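From: Bríd Ó Súilleabháin
To: Drenel Textile Collections discussion list
Date: 2022-10-12
Subject: Re: Household linen deposits, dating of printed cloths

Dear colleagues,

I write on behalf of the cataloguing group in reply to Cormac Lenihan's enquiry, the substance of which is quoted for those who joined the list after September.

> Cormac Lenihan wrote:
>
> The Zernville branch has been offered 61 domestic table
> covers from a single household, most of them printed rather
> than woven. The donor's family has supplied no purchase
> records. Our present form has one field for "pattern" and
> one for "colour", and my staff are filling them in very
> differently from each other. One cataloguer enters "check"
> for anything with crossing lines; another reserves the word
> for woven goods. May we have a ruling before we go further?
> I should also like to know whether undated pieces may be
> accessioned at all.

The group considered both points. On terminology, the word "check" is to be kept for cloths in which the pattern arises from the weave, with differently coloured warp and weft. Where lines have been printed on a plain ground, the entry should read "printed grid", followed by the ground colour and then the line colour. Cataloguers who cannot decide between the two should turn back a corner and compare the reverse. If doubt remains, enter "grid, technique undetermined" and leave the matter for a later reader.
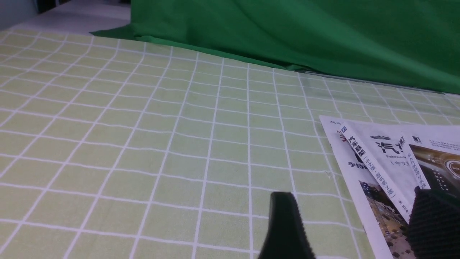

Printed grid: light green ground, fine white lines.

Colour is to be recorded in ordinary words. The numbered shade cards issued by the former Lesent office have faded unevenly and should no longer be cited in new records. Existing records that cite them need not be altered, but a plain-language term should be added whenever the item is next handled.

On the second point, undated pieces may be accessioned. The date field should be left blank and the free-text note used for any evidence of period, such as a hem finish, a laundry mark or a retailer's label. Family recollection may be entered in the same note provided the informant is named. Emiko Kudo has asked me to add that estimates to the nearest decade are of little use to researchers if the grounds are not stated, and the group agrees.

Fergal Egan has raised the question of storage. Branches holding more than 200 flat textiles are eligible for rolled storage under the current allocation, and Zernville would pass that number with this deposit. Applications go to Eamon Ó Ceallaigh and should give shelf depth in centimetres. Printed cloths should be rolled face outward, interleaved with acid-free tissue, with no more than 2 to a tube.

The revised form will be circulated to branches in both paper and electronic versions. Comments on the wording may be sent to this list.

Yours faithfully,

Bríd Ó Súilleabháin
for the Cataloguing Group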